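Sorting and Storing Panel Parts for the Introductory Controls Lab
Student project report
Wenceslao Jaramillo and Maarja Jõgi
January 31, 2018

1. Background

The introductory controls lab at Ulodby uses small panel parts in almost every exercise. Push buttons, selector switches and relay bases are handed out at the start of a session and collected at the end. Until this project they went back into one deep drawer. Students starting an exercise had to dig through the drawer for matching parts, and some gave up and used whatever came to hand. We were asked to find a way of sorting the drawer that would survive normal use by first-year groups.

The work began in August with an inventory. The lab's purchase records listed 2,299 small items bought over the years, but that number includes screws, ferrules and end caps, which we left out. We worked only with parts that are operated by hand or that plug into a base.

2. Method

We emptied the drawer onto a table covered with brown paper. The paper keeps parts from rolling and can be written on, so group names could be penciled next to each pile and changed when we changed our minds.

We tried three ways of grouping:

By supplier. Most of the older parts came from Keltalach and most of the newer ones from Dritura. This was quick for us but useless for students, who don't know or care where a part was bought.

By exercise. Each pile held everything needed for one lab sheet. It worked until two sheets called for the same push button, and then the pile for the second sheet was always short.

By function. Operators (anything pressed or turned) went in one group and relays and bases in another. Within the operators we sorted by color.

We then asked seven students from the first-year course to fetch the parts for the start/stop exercise under each system. They were timed from reading the list to placing the last part on the bench. They had not seen the layouts before.

3. Results

Grouping by function was the fastest for every student. The slowest fetch under this system took 40 seconds. Under the supplier system, two students had to ask us for help.

Color helped more than we expected. A green cap can be picked out of a pile from any side, even when the button has landed on its contact block. The orange selector switches were also easy to find. Black parts were the problem. When they lay among other parts they were often passed over, and one student picked up the same wrong part twice.

The relay bases caused a different mistake. Some of them are green, and students looking for a green push button reached for them first. Keeping them well apart from the buttons fixed this. A gap on the table was enough during the tests, but in a drawer there has to be a wall between the two.

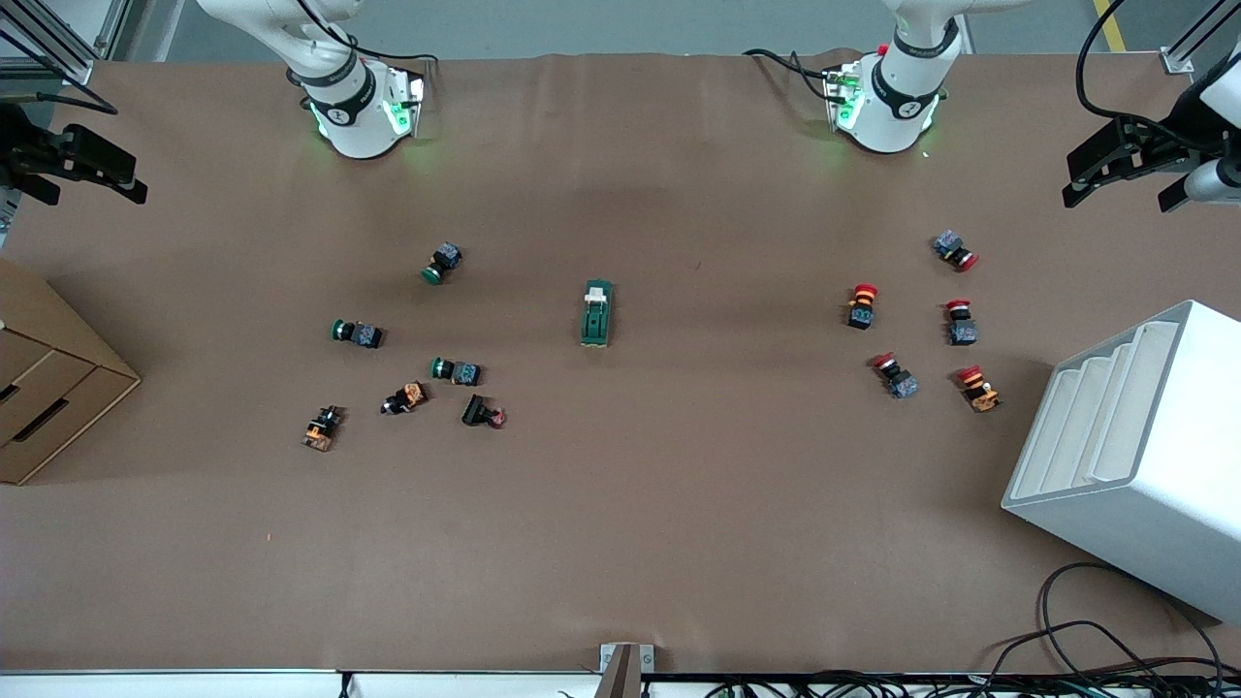

Figure 1. Components on the paper-covered table. Green push buttons and orange-and-black selector switches at left, with a green rectangular component on its own in the center.

4. Storage

The deep drawer was replaced with a shallow Ojo tray with movable dividers. Operators go at the front and relays and bases at the back. Black parts have their own section lined with white card, and this stopped them from being missed. Each section has a label with the name used in the lab sheets. In two cases that name differs from the one in the catalog, and we kept the lab sheet name.

5. Remaining problems

Parts still come back with short lengths of wire in the terminals. We did not include a cleaning step and probably should have. The tray also has no room for new types of switch, and the dividers are already at their narrowest setting in the front row.

Maarja Jõgi has the divider measurements and the timing sheets for any group that takes this up next term.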